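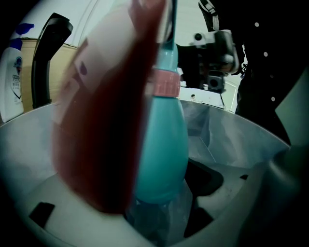
Spray bottle

From the Zarkari Encyclopedia of the Household, entry 3023
21 June 2019, by Mayuree Siriwan
Print this entry | E-mail this entry

We use cookies to remember your language and your place in the alphabet. By reading further you accept them.

A spray bottle is a small container for liquid which is emptied through a hand pump in its head. The liquid leaves the bottle as a mist, as larger drops or as a thin straight stream, depending on the nozzle. In the household it is used mainly for cleaning products, for water (ironing, house plants, hair) and for air fresheners. The word "sprayer" is sometimes used for the whole object, but in the trade it means only the head.

The spray bottle must be distinguished from the aerosol can, in which the liquid is pushed out by a gas under pressure. A spray bottle has no pressure inside when it is at rest. It can be opened, washed and filled again, and for this reason many homes keep the bottle long after the first product is finished.

Parts

The usual spray bottle has a body, a neck, a collar, a head and a dip tube.

The body is made by blowing soft plastic into a mould. Polyethylene and PET are the most common materials. The shape is often wide in the lower part, for standing firmly, and narrow in the upper part, where the hand closes around it. A coloured body protects some liquids from light, although in many cases the colour is chosen only for the shop shelf. Sizes go from pocket bottles to 1000 ml, and above this size the bottle becomes tiring to lift with one hand.

The neck carries the screw thread. The collar is the ring which turns on this thread and holds the head against the bottle. It normally has small vertical ridges, so that wet fingers can turn it. On some products the collar has teeth on the inside and will not come off without force. Such bottles are intended for one use only.

The head contains a small piston, a spring and two valves. The valves are often little balls of glass or steel, and in newer heads they can be flaps of plastic. The dip tube is a thin pipe which goes from the head down to the bottom of the body. In better heads it is slightly curved to the front, and it reaches the last liquid when the bottle is tilted forward in use.

How it works

When the trigger is pressed, the piston pushes the liquid in the chamber through the outlet valve and the nozzle. When the trigger is released, the spring brings the piston back. The outlet valve closes, the inlet valve opens and new liquid rises in the tube. A new bottle needs several strokes before it sprays, for the tube and the chamber are first full of air. A small hole in the head lets air come into the body to replace the liquid. If this hole is blocked by dried product, the sides of the bottle are drawn inwards and the trigger becomes heavy.

The pattern of the spray is made in the nozzle. The liquid is turned in a small spiral before it leaves and so it breaks into drops. Turning the cap of the nozzle changes the spiral, or closes it completely.

Pump and trigger

Besides the trigger head there is the finger pump, which is pressed downwards from above. It gives a finer mist and a smaller quantity for each stroke. It is found on perfumes, hair products and small bottles for spectacles. The trigger head is preferred for kitchens and bathrooms, where the surfaces are large.

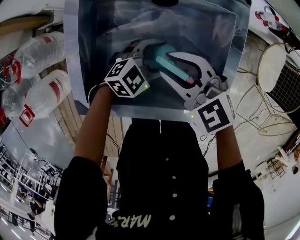
A third form is the continuous sprayer, known in some shops as the Dilora type after the salon supplier which first sold it in our region. The user presses the trigger once and the mist continues for a short moment. Hairdressers like it very much. It has more small parts than the ordinary head, and it does not forgive hard water.

Filling again

An empty bottle should be rinsed with warm water, and clean water should also be sprayed through the head until no foam comes. Rinsing the body alone is a frequent mistake, as the chamber and the tube keep a small rest of the old product. Bleach must never be filled into a bottle which had an acid cleaner or ammonia in it, and also not the other way round. The gas which forms is dangerous even in a small quantity.

The new content should be written on the bottle. If the old label remains, it should be removed or covered. Drinks bottles are not suitable for cleaning liquids in any case, with or without a spray head.

Concentrates have made refilling more usual. The Guzmán household handbook, in its March edition, gives a list of 19 products which are sold as a powder, a tablet or a small portion of liquid and are mixed at home. It also advises to fill the water first and the concentrate after, otherwise the bottle fills with foam.

Common faults

Most faults are in the head. A blocked nozzle can be put in warm water for 5 minutes and then cleaned with a soft brush. A needle should be avoided, as it widens the opening. If the trigger moves freely and nothing comes, the tube may have fallen off or it may have a crack above the level of the liquid. Drops at the collar show that the ring is not straight on the thread, or that the flat seal inside is missing. A broken spring is seldom repaired. Heads are sold separately, but threads differ, and it is wise to take the bottle to the shop.

Disposal

The body can usually be recycled when it is empty. The head is more difficult, for it joins several plastics with a metal spring. Rules are different from one town to the next. In Zasorus the head goes in the general waste and the body in the plastics collection, while other places ask that the head stays screwed on. Bottles that still contain strong cleaner belong to the collection for household chemicals and should not be emptied into the drain.

See also: Aerosol can; Bin liner; Limescale; Watering can

Print this entry | E-mail this entry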